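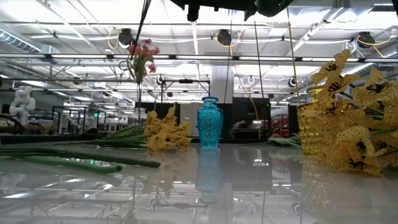

Care of Candles, Brass and Altar Linens

These notes cover routine work in the sacristy and sanctuary at Cosby. They replace the sheet dated 30th July. Questions about the linens go to Janaína Conceição, and questions about metalware to Gumaro Mendoza.

Wax on linen

Let the wax harden fully. Lift off what comes away with the back of a butter knife, working from the edge of the spot toward the middle. Do not scrape across the weave. Place the cloth between two sheets of plain white paper towel and press with a warm iron, no steam. Move to a clean section of towel after each pass. Colored wax leaves dye behind; treat the mark with rubbing alcohol on a cotton swab after testing it on the hem.

Printed paper towels transfer ink. So does newspaper.

Wine stains

Blot, then rinse in cold water as soon after the service as possible. Purificators are rinsed first in the basin with the direct drain, and that water goes to the ground and not to the sewer. After that they may be washed with the other linens. Chlorine bleach yellows old linen and weakens it along the folds. Oxygen bleach is acceptable on white cotton and linen, mixed at the strength on the package. Do not use it on anything with colored embroidery.

Ironing and storage

Iron while damp, wrong side first. Starch is not used on pieces going into storage; it attracts silverfish and cracks at the creases. The fair linen is rolled on a cardboard tube covered with acid-free tissue. Corporals are folded in thirds both ways, right side in, so that crumbs stay inside when the cloth is lifted.

Wax on brass

Stand the candlestick upside down in a dishpan lined with an old towel and pour hot tap water over the cup. Boiling water can loosen the solder on older pieces. The pair from Tavares has a hollow base that holds water, so those are wiped with a hot cloth and never submerged. Wax must not go down the sink. Pour the water through a coffee filter outdoors and discard the filter.

Polish

Check for lacquer before polishing. Lacquered brass has an even shine with brown spots where the coating has failed, and it needs only a damp cloth and mild soap. Unlacquered brass takes a cream polish, applied sparingly with cotton flannel and buffed along the length of the piece. Clean residue out of engraved letters with a dry wooden toothpick. Wear cotton gloves when putting the pieces back.

Candles

Store flat, in the box, below 75 degrees if the closet allows it. Trim wicks to 1/4 inch before lighting. If a candle drips on one side, check for a draft first; the return vent on the Sallia Street side is the usual source. Brass followers should sit level and be cleaned of soot every 2 weeks. Liquid-fuel candles are filled over a tray, with the wick out and no flame in the room.

Pew wood

Dust with a barely damp cloth. Spray polish containing silicone builds up and makes later refinishing difficult. White heat rings often respond to a soft cloth and a small amount of paste wax, rubbed with the grain. Loose hymnal racks should be reported to Josué Quintana before anyone adds a longer screw. The back rail is thin and has already been split in one place.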